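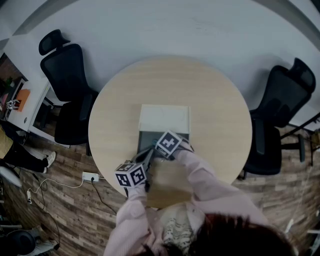 How to test a home robot on drawers and lids

Opening a drawer is still a fair test of whether a machine can do household chores. Most can manage one they know. Few cope with a new one.

1. Set the box in the middle of a table, clear of the edges.

2. Have a person do the job first with a hand-held gripper. Record 60 openings, moving the box a little each time.

3. Train on those, then run the arm 11 times. Allow 5 minutes a run.

4. Swap in a box of a different colour and repeat step 3.

Count a run as failed if the box slides off its mark. Our Skinine arm did well on the first box and poorly on the second, even after 700 more recordings. I wouldn't trust it with the kitchen yet.

Next: Folding tea towels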